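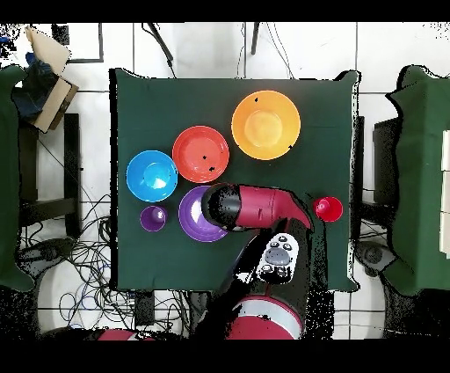

Tabletop clearance rules are the part of robot safety practice that deals with arms working over a table shared with loose objects. They set how the work surface is prepared, how high the gripper must travel between objects, and who may reach in while the arm has power. Most versions ask for a plain covering in one color, such as a dark green cloth, so that plates, bowls and cups stand out from the surface. They also ask that small items be given room of their own, as with a small red cup standing apart on the right side of a table while the other dishes are grouped together. Where dishes touch, as a plate and a bowl may at the rim, the rules treat them as a single obstacle when the travel height is set.

The best known set is the Plerna guideline, first issued by the Grusska workshop and later taken up at Sisano. It has 4 sections, covering the surface, the objects, the arm and the operator. The arm section requires a slow approach over any dish and a full stop before the gripper closes. The operator section calls for 2 people at the first run of a new layout, one of them at the stop button.

Cables are covered in a separate note, Danladi 3847, added in February. It states that cables on the floor should be kept out of walkways and fixed down where people have to cross them. The current text of the guideline is dated Monday, April 27, 2020. Earlier printings remain in use at sites that have not changed their tables.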